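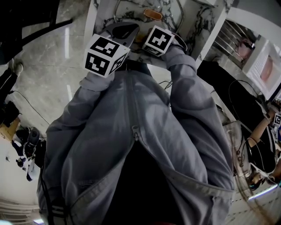
Marble Counter and Floor, Parkivberg Unit – Gallery

Notes and pictures by Maiara Lacerda

This page covers the stone in the front room at Parkivberg: one counter and the floor beside it. The counter was supplied by Tavares and set in June. The floor is older and was repolished in place before the counter arrived. Both are marble, but they come from different lots and were never meant to match.

Counter, seen from directly overhead
White marble with black and gray veining. A white panel closes the long edge on the right. The small amber piece on the stone is glossy and lets light through, so it reads well against a pale background. A thin metal loop curves across the surface next to it.

Floor, left of the counter
Polished gray marble. The ceiling lights show up in it as long pale streaks. A finish this bright shows dust and shoe marks early, and it gets a dry microfiber pass at the end of every day. Low items are kept along this side: a tan wooden piece, some footwear, and a black box with a thin cable running out over the stone.

Lower left corner
White radiator or grille with horizontal bars. The floor was cut to it on site. Keep the wet mop clear of the bars and wipe that strip by hand.

Finish and care

Counter: honed to 200 grit, then taken up to 300 and buffed. Sealed with Druvance stone sealer, 3 coats, with a full night between coats. The sealer does not change the color of the white areas. It darkens the gray veins slightly for the first week and then settles.

Floor: same sealer, one coat only. A second coat was tried on an offcut and left a haze under direct light.

Daily cleaning is warm water and a neutral soap. No vinegar, no lemon, no bathroom spray. Anything acidic will etch the polish, and the mark stays after the spill is gone. Oil should be blotted first – wiping spreads it into the veins.

Small metal parts go on a felt mat if they are staying overnight. Plain steel can leave a rust ring on white marble, and a ring that has soaked in needs a poultice. Trikeck makes the one we use. It goes on 3 millimeters thick, under plastic film, and comes off after 9 hours. Rinse twice and let the stone dry fully before judging the result.

Water test: put a few drops on the counter and wait. If they still stand up after ten minutes the sealer is sound. If the stone under them turns darker, it is time for another coat. Test near the white edge panel as well as in the middle, as the edge gets more wear from sleeves and bags.

Offcuts from both lots are stored on the bottom shelf, labeled by lot, and can be borrowed for color checks.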